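The Long Throw

Lensa Chala had been waiting for the Urkevberg ring toss since August, when she missed the whole thing with a sprained wrist and had to listen to it from the porch. Now it was Friday, the lights were strung over the square, and her wrist was perfect!

She had her own set of rings, the heavy rubber ones from Neletti with the ridged grip (there is nothing like that grip, she would tell you so within a minute of meeting you), and she had been throwing them at a post in the yard every evening until it got too dark to see the post. Then she threw them anyway and listened for the clunk.

"You have to love the clunk," she told her cousin Bevona on the walk down. "When a ring goes over clean there's a little scrape, and then the clunk. It's the best sound in the world!"

Bevona, who liked music, let that one go.

The record was the thing. Old Leitão had set it before either of them was born: 2,047 points over a single season, every one of them written in his square, careful numbers in the club book. Lensa stood at 2,000 even. She needed 47 in one night, and a ringer on the far peg was worth five, if you could hit the far peg. Most people didn't even try. They dropped their rings on the near pegs, collected their ones and twos and went off happily for fried dough.

Lensa adored the far peg. It leaned a bit to the left, and the paint had been knocked off the top by years of near misses, and when the wind came up from the river it seemed to scoot away from you like a chicken. 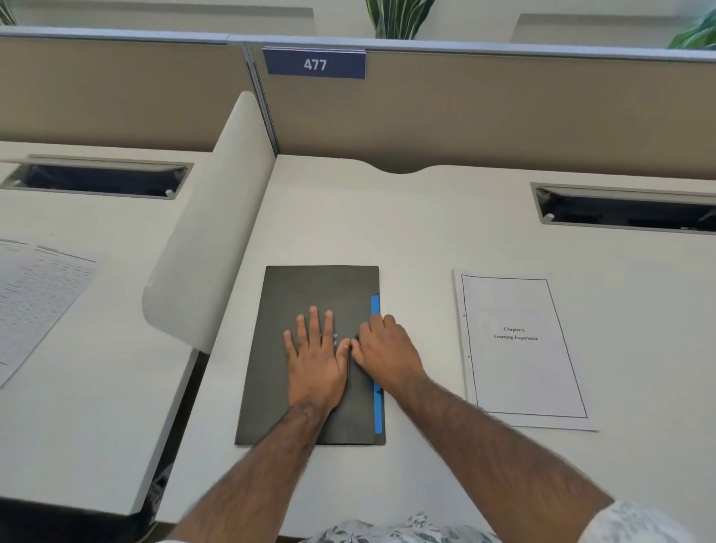 Leitão himself wanted it known that she was standing too close to the line, and that a person who throws from the toes will always throw short. Back up a hand's width, he called across the ropes, and let the ring leave flat. Flat like a plate! Did she think he'd got to 2,047 by lobbing them like horseshoes?

Lensa backed up a hand's width. She felt ridiculous, because now the peg was even farther off, but she let the first ring go flat and it sailed, it really sailed, and dropped over the top with a scrape and a clunk.

"Five!" yelled Bevona, who had forgotten all about music.

The second one went over too. The third clipped the chipped top, spun around it twice and settled as if it were sitting down to supper. People started drifting over with powdered sugar on their coats. By the end of the sixth round she had 45, and the wind was coming up, and she had one ring left in her hand.

Five would beat him. Two would tie. She could drop it on the near peg with her eyes closed and her name would go in the book right beside his, which was a pretty wonderful thing to think about.

She looked over at Leitão. He was leaning so far across the rope that it had bowed out under him, and he was grinning like a kid.

"Well, go on," he said. "What are you looking at me for?"

She turned back to the far peg, felt for the ridges with her thumb, and threw it flat.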